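The Door Handle Gets the Last Word

I have moved house four times, and I can tell you the make of exactly zero sofas I owned along the way. Door handles, though? I remember every single one. The wobbly brass knob in the first apartment. The round porcelain thing that came off in my hand during a dinner party. The lever in the bathroom on Orozco Street that you had to lift a little before you pushed it down, a trick I taught every guest like a secret handshake.

So when we bought our place in Winurden last March and the budget got tight, I surprised my whole family by refusing to budge on the handles. The kitchen counters could wait. The upstairs carpet (mustard, don't ask) could wait. But I was going to touch those doors thirty times a day, and I wanted them to feel good!

My education started at Werno, a salvage yard out past the rail line with a whole aisle of old hardware in wooden bins. I went in for one lever and stayed three hours. You learn fast in a place like that. A good lever has some weight to it. It goes down smoothly, and when you let go it comes back up level instead of drooping like a tired flower. The droopers usually have a worn spring inside, and the folks at the counter will sell you a new one for next to nothing if you bring the old one along.

I came home with a heavy old set for the front bedroom at $79, which I thought was a lot until I priced new ones. A showroom called Uvance wanted $220 for a single lever in a finish they called "evening." It was gray. Lovely, but gray.

Glass doors turned out to be their own little world. On a wooden door you can fudge things - fill a hole, move a plate, cover a scar with a bigger plate. With glass you get no second chance, so the measuring has to be right before anybody orders anything. Our quote for a glass door between the hall and the back room came in at $2785, and I put it down on the table and went for a walk. We ended up with a simpler one for $1769, hung by people who knew what they were doing, and I picked a plain silver lever for it.

I'm a lever person on glass, all the way. A knob wants a full grip and a twist, and my hands are usually full of groceries or laundry. A lever you can work with a wrist or an elbow. My mother, whose fingers ache in cold weather, noticed the change before she noticed the new paint.
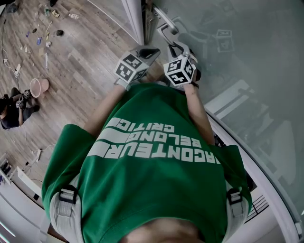
A silver lever on a big glass door, with a white metal frame and a wood-plank floor.

Upkeep is pretty dull, I'm happy to say. I wipe the levers with a soft damp cloth and dry them right after, and I skip the gritty cleaners. Twice a year I go around with a screwdriver and snug up anything that has started to rattle. Check the little set screw on the underside too - that's the one that lets go first, usually when you're carrying soup.

The upstairs carpet is still mustard. The closet up there has a dented old knob that squeaks both ways, and I've got a Werno lever sitting in a drawer for it, wrapped in a sock, waiting for me to find the right size screws.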